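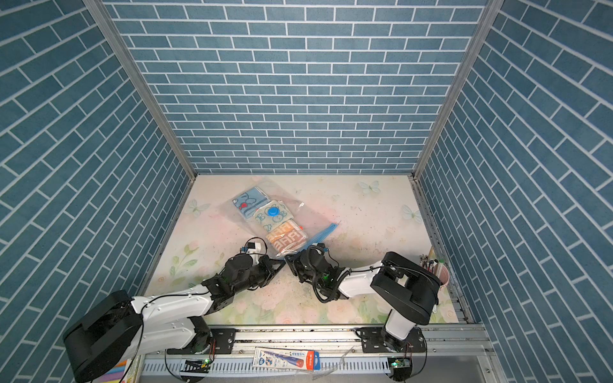
Sihan Tan wrote to me after my last column to say that a two-arm cell needs no looking after between jobs, that you bolt it to the rail, run the calibration and leave it be until something breaks. I have heard the same from Rorkeck's sales people, and I don't believe it from them either.

Take a booth like the one at the top of this page. Two arms share one rail, and their grippers come within a whisker of each other just in front of a vacuum bag of folded cloths. At that distance any slack in a mounting plate matters. A bolt that has crept a little at the base shows up much larger at the fingertips, and a bag with a zip strip is an unforgiving thing to be wrong about.

Then there is the floor. Those dark specks on the rose print may be harmless, but I would sweep them up before I trusted a single run. Clear plastic is hard enough for a wrist camera without crumbs under it. The rail wants the same treatment. I have spent a good part of a Friday with Dong-hyun Chae at Triletham hunting for a fault in the software, and what we found was a pen lid wedged under a bag.

Cables are my other quarrel. Coils at the wrist look tidy on the day they are fitted. They flex with every move, and the people who sell "maintenance free" never seem to be there when a camera starts dropping out every 11 minutes and only when the arm is stretched to the left. Our replacement lead cost £3. Finding out which lead cost us 590 failed picks.

I am not asking for much. Check the plates with a torque wrench on Mondays. Move each arm by hand with the power off and feel for drag. Put the loose packaging and pens somewhere else. Yi-an Tak does the lot in eight minutes and writes the result on a card, which I like better than Cindov's dashboard, where every light was green all through September while our left arm sagged.

Tan says the newer drives correct for wear on their own. Perhaps they do. I would like to see the figures from a cell that has been left alone for a year, and so far he hasn't sent me any.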